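News > Press Releases > Archives and Records

Aubert Archives Opens Storage Grants to Small Collections

PEVEDNESS, 2020-06-20 - The Aubert Archives Trust is accepting applications for its records storage grants, which help local historical societies, libraries and town offices rehouse paper records and move them out of attics and basements.

The trust will make 11 awards this year. Each one may be used for acid-free folders, shelving, or up to eight weeks of paid help with sorting and listing. Digitization is not covered.

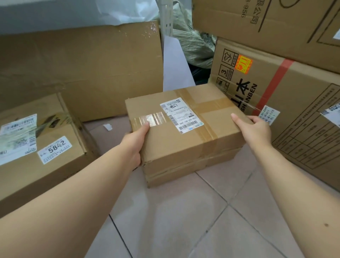
A taped carton with a shipping label on its lid, held at both ends.

Applicants must hold records that are open to the public at least five days a month. Groups that received an award last year may apply again if their final report is on file.

"Most of what we fund is plain work," said Bernice Annan, grants manager for the trust. "A town clerk has nearly 116 feet of tax rolls and no list of what is there. We pay for the list." 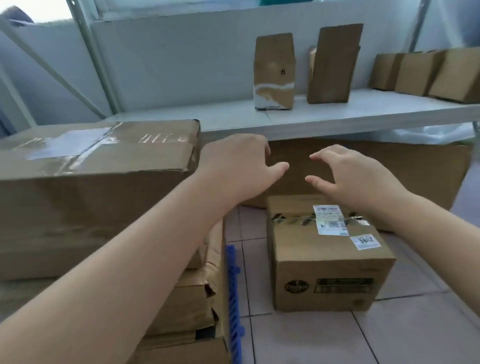 Applications are reviewed in the order received. Reviewers look first at the condition of the records and then at the plan for looking after them once the grant ends. A letter from the governing board is required. 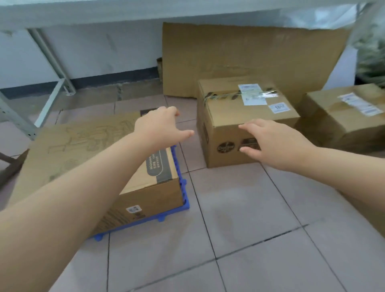
Closed cardboard boxes on a tiled floor.

Forms are available at the Pevedness office and by mail. Awards will be announced in November, and funds are paid in two parts, the second on receipt of a final report.

Recent releases
Fitalora Library Reopens Its Map Room
Dremuder Parish Registers Now Indexed
Changes to Reading Room Hours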